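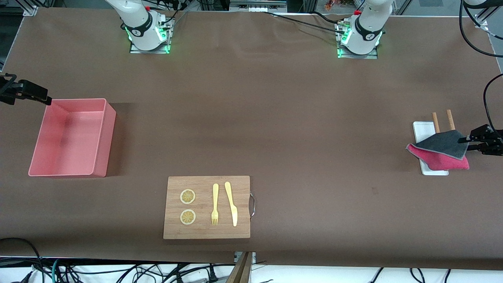 Cuadernos de alumnos, n.º 7, p. 11

Las cartas que no llegaban: un estudio del reparto postal en el barrio de Ruteo

Trabajo de fin de curso presentado por Nga Tô y Arnaldo Bragança. Tutora: Juwita Wijaya

Empezamos este trabajo en diciembre con una idea bastante ingenua, la de contar la historia del correo en nuestro barrio desde la primera estafeta hasta hoy. A las pocas semanas comprendimos que era muchísimo, y nuestra tutora, con una paciencia que le agradecemos de corazón, nos animó a quedarnos con una sola pregunta: qué pasaba con las cartas que no encontraban a su destinatario.

La suerte nos ayudó bastante. En el archivo de la antigua estafeta se conserva un libro de devoluciones con 3.767 anotaciones, escritas casi todas por la misma mano, una letra inclinada y menuda que al principio nos costaba una tarde entera por página y que ahora leemos ya como si fuera la de una tía. Cada línea recoge el nombre del destinatario, la calle y el motivo de la devolución. Los motivos son lo más bonito del libro: «se mudó», «no lo conocen», «dice que no es él», «casa derribada» – y una vez, sin más explicación, «no quiso».

Transcribir el libro nos llevó casi todo el segundo trimestre. Nos repartimos las páginas pares y las impares, lo cual fue un error, pues muchas anotaciones pasan de una página a la siguiente y hubo que llamarse por teléfono a deshoras para saber cómo acababa una frase. En la segunda mitad cambiamos de sistema y fuimos por cuadernillos. También hicimos una lista de abreviaturas, que va en el anexo, aunque tres de ellas siguen sin resolver y agradeceríamos cualquier pista.
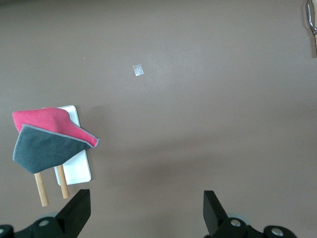
Fig. 2. Superficie de la mesa, con un trocito de cinta transparente.

El resultado que más nos sorprendió tiene que ver con las calles. Esperábamos que las devoluciones se repartieran más o menos por igual, pero más de la mitad corresponde a solo once calles, todas en la parte baja, junto al río. Al comparar el libro con los planos municipales vimos que varias habían cambiado de nombre dos veces en pocos años y que la numeración se rehízo cuando abrieron la avenida. La gente seguía escribiendo a la dirección que recordaba, como es natural, y el cartero tenía que arreglárselas con la memoria y con lo que le contaban en los portales.

Ikhsan Liew, nieto de uno de aquellos carteros, nos recibió en su casa y nos regaló una conversación larguísima, con merienda incluida. Su abuelo llevaba en la gorra un papel doblado con las equivalencias entre los nombres viejos y los nuevos, y cuando llovía lo pasaba al bolsillo del chaleco. El papel se perdió – una pena enorme para nosotros –, pero él todavía recita de memoria un buen trozo.

Nos queda pendiente el paquete de cartas sin abrir que se guarda junto al libro. No hemos pedido permiso para leerlas y, después de hablarlo mucho, preferimos dejarlas como están y estudiar únicamente los sobres y los matasellos.

Trabajos recientes
Los hornos de pan de Majimbun
Syfiqah Kwok: Canciones de lavadero en Hutiso
Tondavex, un cine de verano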